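Notes from the Gustiton residents' meeting, 26th September, taken by me (Dilek Karakaya), so blame me for the spelling.

We got through the February notes in no time and nobody wanted anything changed, then went straight on to recycling, which took up most of the evening as usual! I'd asked for it to go first because of the sorting table. Grey for cans, yellow for small packaging, both with the white rims.
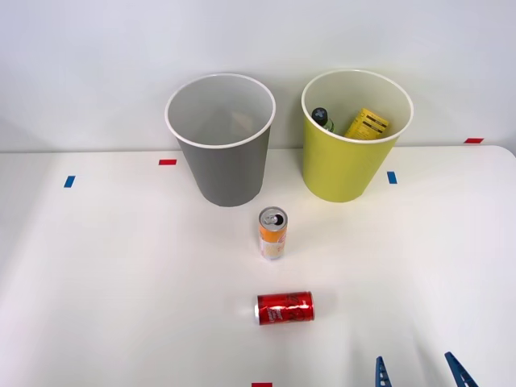
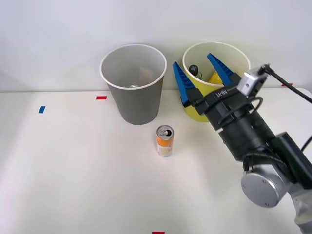

Pronard then wondered whether two colours was really enough, and said that people in the Ikeck block had been putting everything in whichever one was nearer the door. Could we not have a third for glass, or at least a label on the front? We went back and forth on this for ages. I said I'd like labels too, but big ones, with a drawing (my neighbour's little boy does most of their sorting and he can't read yet). Agreed: labels first, third colour to be looked at again in February.

Cans. Please empty them before they go in! The last lot dripped all the way down the stairs and I was the one with the mop. Squashing is up to you. Şimşekoğlu will still take them whole, and the collection goes from the side gate as before.

Small bottles and cardboard boxes. Quite a long chat about whether boxes ought to be flattened. Most of us thought yes, a couple thought life was too short, and we settled on "flatten it if it's bigger than your hand". Caps can stay on the bottles.

Money. We have 3,049 in the tin and the bank together, and almost 2,000 of that is already promised for the stair lights. I asked for 69 to cover labels, tape and a new mop head, and that went through without a vote. Somebody suggested keeping 1,000 back for the winter, which would leave us a bit tight, so I've said I'll bring proper sums next time.

Any other business: the side gate is sticking again, and would whoever borrowed the long ladder please bring it back. The biscuits were lovely, thank you.

Still to do: labels (me), gate (Pronard), ladder (you know who you are).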